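Atevden teaching handle, reviewed by Antigoni Christodoulou
Jul 4, 2026

We bought the handle in January to teach bin picking by hand. It bolts on behind the wrist, and you squeeze it and push the arm where you want it to go.

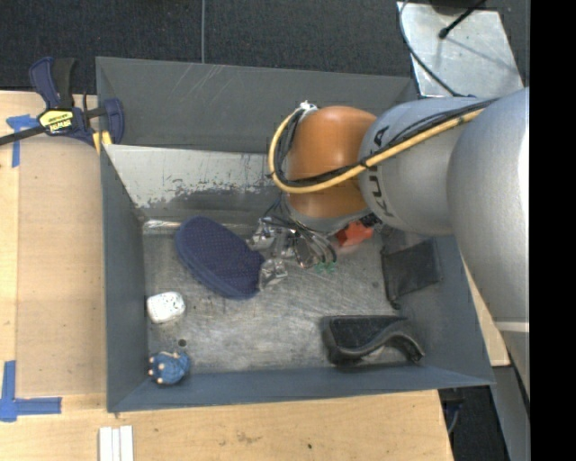
Setup took 3 hours, mostly spent on the payload settings. After that, guiding was light enough for one person. Tight spots are harder. With the gripper down in a grey bin with sloped walls, I had to watch the yellow cable looped over the orange joint as well as the fingers. Small, slow moves recorded well. Quick ones came out jerky on playback.

The manual is poor. 4 out of 5.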